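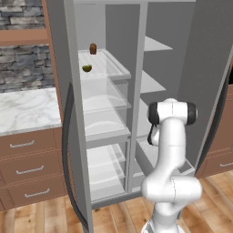

The words "joint" and "hinge" get mixed up in book listings more than any other pair I know. The joint is on the outside, the groove where the board meets the spine. The hinge is on the inside, where the endpaper folds across from the board to the first leaf. With a refrigerator like the one above, both doors swung outward from the divider, a person can inspect the hinge side and the inner face at once and see where the gasket runs down the length of the door. A book gives you the same chance if you support both boards and let them fall open to a natural angle, then look down the gutter. Most sellers look only at the outside.

I have been going back over my own catalog for this. It has 541 entries, mostly twentieth-century fiction with some local history, and the early ones were written before I had settled on terms. I used "hinges tight" for anything that didn't wobble. On rechecking, a good number had sound joints and starting hinges, and a few had the reverse.

My current wording:

- **Tight**: no movement between the text block and the case when the book is held by the boards. No gap in the gutter at either end.
- **Starting**: the endpaper shows a crease or short split at the gutter, usually from the head or the tail. The mull underneath can't be seen.
- **Cracked**: the endpaper is split for most of its height and the mull is visible. The board is still attached.
- **Shaken**: the text block moves in the case. I use this whether or not the paper has split.
- **Detached**: self-explanatory.

I give front and rear separately. "Front hinge starting 1 inch from tail, rear tight" takes no longer to type than "hinges a bit weak," and the buyer knows what will arrive.

**Checking a book**

Stand it on its tail on a flat surface and look at the head. If the text block has dropped, there will be a larger gap under the headcap than there should be. Then lay the book on its back and open the front board onto a second book of about the same thickness. Do not press it flat. Look along the gutter with a low light from the side. A raised line in the endpaper is often only the edge of the mull showing through and is not a fault. A crease with a gray or furry edge is a split that has begun. Repeat at the rear.

Then check between the gatherings, which is a different thing again. A book can have perfect hinges and a break between pages 64 and 65 where somebody propped it open. That is a cracked text block. I have seen it listed as a cracked hinge, and as "small reading crease," which describes nothing.

**A worked case**

The copy that started this was Adelino Caldeira's *The Juhl Ledger* (Stoltier), a crime novel, 218pp., 8vo, brown cloth, black lettering to spine. The first printing was 400 copies, stated on the copyright page. The second has the same statement with an extra line below it, so the page needs to be read to the bottom. The binding is perfect-bound under a cloth case, and the adhesive was brittle from new. Almost every copy I have handled has a starting front hinge.

I sold one as "near fine, tight" and Matilde Sampaio, who bought it, wrote back with measurements. The front endpaper was split from the head down to just short of the middle. She was right, and I refunded part of the price. I had checked the joints, which were excellent.

Umesh Uniyal has suggested to me that with this title a starting hinge should be treated as normal and left out of the grade. I disagree. The grade describes the copy. If the fault is common, say so in a second sentence: "front hinge starting, as often with this title." Leaving it out moves the problem to the person who opens the parcel.

**Repairs**

A tipped-in strip of Japanese paper down the gutter is an acceptable repair if it is described. White glue run into the split is not, and it shows as a shiny line under the side light. Tape is worse. A repaired hinge should never be called tight. I write "front hinge repaired with tissue, sound."

New endpapers are a larger matter. They remove whatever was on the old ones, including signatures and bookplates, and on a signed copy I would want to know why they were changed. Valter Serrano has a Tustance from the same period with replaced endpapers in a very good matching stock. The only sign was that the front free endpaper was a fraction shorter than the leaf behind it.

**Still to do**

There are 9 entries left under T, including two by Tatum where the jacket is glued to the pastedowns and I can't see the front hinge at all. Those will say "hinges not examined" until I decide whether to lift the flaps. The dealer I bought them from, Mỹ Châu, thinks the glue is starch paste and would release with a damp blotter. I will try the worse copy first.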